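October, early

Spent the morning on the equipment plan again. The version I sent up last month came back with two questions in the margin, both about the gripper line, and one about why we need compute before we need hardware. Fair enough. I had not explained the order of things very well.

What I want is for the simulated kitchen to make the buying decisions for us as far as it can. We call it Stiluvum, after the old meeting room it was first set up in. Anything we find out in there costs electricity. Anything we find out after the purchase order costs a restocking fee and a month of waiting.

The quote from Vallamon covers the arm mount, the counter frame and the safety fencing. It's good for 40 days and we have used up half of them. Kaso quoted the same mount for less but without the fencing, and by the time I add fencing from somewhere else the two are close. I have put both in the sheet. I lean toward Vallamon for the single delivery.
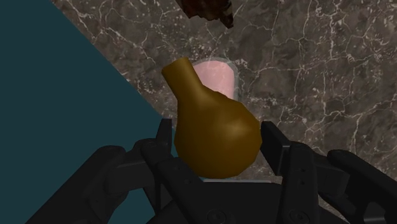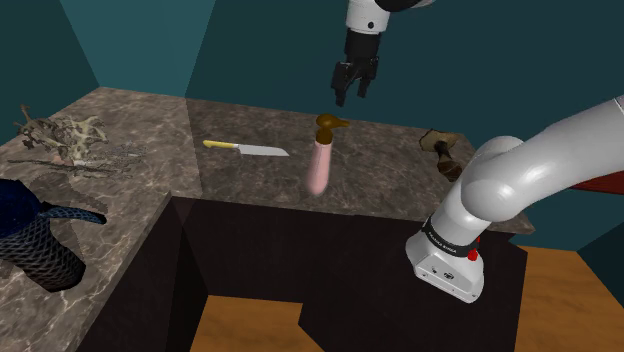

Notes and renders by the lab planning lead, Imai project

Looked at the kitchen runs for a good part of the afternoon with the sheet open next to them. The rounded bottle is the one I keep going back to. A wide body and a thin neck means the gripper opening matters a lot, and the opening is what you pay for. The wide-stroke fingers cost more and weigh more, and the extra weight comes off what the arm can lift. I wrote down three questions for the next set of runs:

How many of our items have a body wider than the standard fingers can open?
Can those be picked up by the neck or a handle?
Do we need soft fingertips from the start, or can they wait until spring?

If the second answer is yes for most of them, I can drop the wide fingers from the first order and keep one set as a later option. That would free up enough for a second wrist camera, which I would much rather have.

The item list stands at 113. Too long. Somebody has to buy all of those in real life if we want the real counter to match the simulated one, and store them, and replace the ones that break. I went through it with a pencil and crossed out anything that was only a different color of something else. Branches and other dried stuff stay in for now, as they cost next to nothing and are awkward in a useful way. Knives need their own line – a locked drawer, and blunt blades if we can get them.

Counter surface is still open. The rendered one is marble and the real one will not be, not at that price. I asked for a sample of printed laminate. If it glares under the lights we go matte.

Evening. Redid the totals. With the wide fingers out and the second camera in, we are over 20 percent under the ceiling, before shipping. I don't trust the shipping figure, it was copied from the last order and that one was much smaller. Left a cushion for it and for spare cables, which I forgot last time.

To do tomorrow: ask Kaso if they will hold their price to the end of the month. Measure the doorway at the loading side, the counter frame comes in one piece. Send the shorter item list round for comments.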